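Yensuk Workplace English Program
Progress report to the Drililine Fund, 25 June 2021

Enrollment has reached 600 adult learners across 2 sites, Stollutach and Jikavby. Evening classes remain full, and the waiting list at Jikavby has been closed until October. 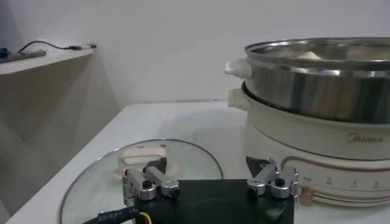
The reading unit was revised this spring under Itzel Nava. Learners now begin with labels, notices and pay slips before moving to longer texts. Small print of the kind seen in white on the black cable, at lower left, is read in the second lesson, together with the words "screw," "wire" and "hinge."

Attendance records show 2296 class hours delivered. Speaking scores rose at both sites; writing scores did not change.
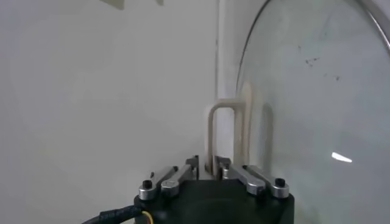

Vocabulary unit: metal bars and black screw caps.

Printing costs exceeded the budget. Kosmas Tzanetos has obtained a lower price for the next order of 1000 workbooks,

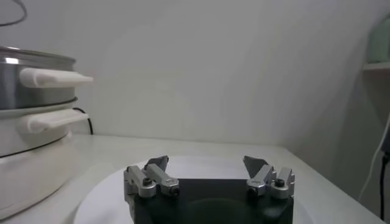 and delivery is expected before the fall term. We request approval to move the unspent travel funds to the printing line.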